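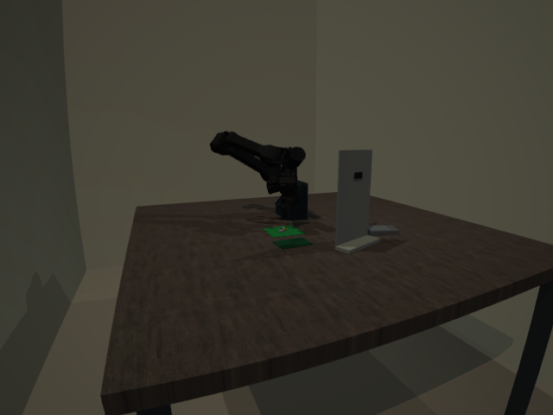 From: Mortimer Halvorsen
To: cell-setup list
Date: October 27, 2019
Subject: Re: Panel position in the sim cell

Padmavathi D'Souza wrote:
> I've moved the upright panel to the right of the arm and closer
> to the front edge. Green patches stay where they were. Ran 400
> resets overnight, no contact with the panel. I think we can
> freeze the layout and copy it over to the Talard bench.

I'm not convinced. 400 resets tells me the arm can fold up and park without touching anything. In the render it's folded back over its own base, so of course it clears the panel. What I want is the full reach over the dark green patch, the one near the panel's foot, with the gripper down. Did any of those runs go there?

Also, what is the flat grey thing behind the panel, and does it have a collision shape? Last time we froze a layout one of the props didn't, and we found out in December.

The lighting bothers me too. The gripper is black against a nearly black base and I can hardly tell them apart. If Treasa is going to check wrist angles from these renders she'll need a lamp moved - or a different color on the base block.

Please do 2000 with the reach included and post the log before anybody drills holes at Talard.

Mortimer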